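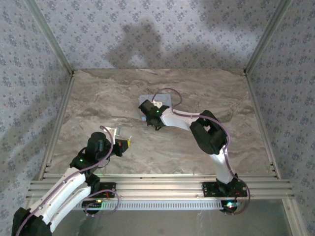

Privorard Marble Print Surface Cover and Fetham Floral Wall Covering

Printed coverings for worktops, table tops, shelf bases and the walls behind and beside them. Sold separately or as a set. The marble print goes on the flat surface and the floral print goes on the back and sides.

Marble print surface cover
Beige, gray and cream with soft wavy veins. The veins run along the length of the roll, so on most counters they will lie left to right. If you are covering a square area, decide which way you want the veins before you cut. Matte finish. Wipe with a damp cloth and mild soap. Do not use scouring pads.

Floral wall covering
Pale blue-gray ground with small dark blue floral motifs in evenly spaced diagonal rows. The pattern repeats and can be matched at the joins. Start at the back wall and work outward to the sides so the rows carry on through the corners. Allow extra length for matching. The Fetham print is also sold in a cream ground under the name Strachan, same motif, same roll size.

What is in the set
2 rolls marble print
2 rolls floral print
Plastic smoothing tool
Printed instructions

Fitting
Clean the surface with soapy water and let it dry fully. New paint should be left 40 days before covering. Measure twice, mark the backing paper and cut with a sharp knife against a metal ruler. Peel back a short length of backing, line up the edge and press down from the middle toward the sides. Pull the rest of the backing off a little at a time. Small bubbles can be pricked with a pin and pressed flat.

For inside corners, cut the wall pieces to meet at the corner – do not try to bend one long piece around it. A gap left at the corner can be hidden with metal or plastic trim. Trim is not included.

Suitable for
Sealed wood, glass, metal, smooth tile and painted board. Not for use on bare plaster, brick, rough timber or fabric. Do not fit next to a burner or inside an oven. Hot pans should go on a stand, as heat will mark the print.

Color
Rolls are printed in batches and the shade can vary slightly. Check that the batch numbers on the labels match before you start. We will exchange unopened rolls from different batches, but we can't take back rolls that have been cut.

Ordering
Made by Bistetti and shipped in a cardboard tube. Single rolls and full sets are in stock. The Strachan cream ground is out of stock after December orders – please check back.

Page updated 2008-01-13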